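Three Slow Days in Hodville

I had Hodville down as a lunch stop. You know the kind, where you look at the map and think, well, there's a river and a church, we'll stretch our legs and be gone by two. I stayed three nights in the end and would have stayed a fourth if my room hadn't been promised to somebody else.

It was March, so cold in the mornings and oddly mild by the afternoon, and I was walking around with my coat tied to my bag like a schoolkid. The town sits in a bend of the Breneo, which is brown and fast at that time of year, and everything worth seeing is on the inside of the bend. The train station is on the outside, of course. It's a 20-minute walk over the old bridge, or you can take the little bus that meets the trains (exact change only, and the driver means it).

The climb to Holst Chapel

The chapel is the thing on all the postcards. It stands on a knob of rock over the town and there are 200 steps to get up there, cut into the stone and worn down in the middle so your feet slide inward. I went on Friday before breakfast and had it to myself apart from one very fit older man who passed me twice, once on the way up and once on his way back up again!

Inside it's tiny. Eight pews, a painted ceiling with most of the blue gone, and a window on the east side that lights up the whole back wall for a few minutes after sunrise. I sat there until my knees stopped complaining. There's a box for donations by the door, and a guest book that goes back years. I read far too much of it. Somebody had written a full page about a sandwich.

If you want the view without the steps, there's a path from the back of the market square that winds around the hill. It's longer but much kinder, and you come out by a bench with the river on both sides of you. I did that one on my second evening and liked it better than the chapel, if I'm being truthful.

Where I slept and what I ate

I stayed at the Conderska, a guesthouse on the street behind the square. Şengül Sönmez runs it, and she puts out a breakfast that kept me going until four every day: eggs with red pepper, two kinds of cheese, olives, and a sour cherry jam that I tried to buy from her and couldn't. The rooms at the front get the bells. Ask for the back. Mine had a slanted ceiling I hit my head on each morning, and a radiator with two settings, off and tropical.

Dinner was mostly soup. There's a place by the bridge that does a bean and smoked trout one, with dark bread, and I had it two nights out of three. The third night I tried the fancier spot on the square and spent the whole meal thinking about the soup.

My favorite hour, though, was at Oddur Bjarnason's bookshop. He has maybe one shelf in English and the rest is maps, hiking guides and old railway timetables, all stacked sideways. I came out with a walking map of the valley from before the new road went in, and he drew on it in pencil where the footbridge used to be. We talked until he closed up, mostly about ferries.

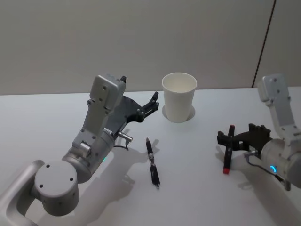
A few practical things

The chapel is open from sunrise until five, and it's locked for lunch on weekdays, so don't do what the couple I met at the bottom did.

Bring cash. The soup place doesn't take cards and neither does the bus. The one machine in town is inside the pharmacy, and it was out of order for half of my stay.

Wear shoes with some grip for the steps. Mine were fine going up and awful coming down — I did the last stretch sitting, like a toddler.

The market is small and mornings only. Go for the walnut bread, and go early. I missed it the first day and had to watch a woman walk past me with the last two loaves.

I've still got Oddur's map on the kitchen wall, and I want to go back in the fall to walk the far side of the valley, from the pencil mark down to the weir. If any of you have done that stretch, tell me how muddy it gets.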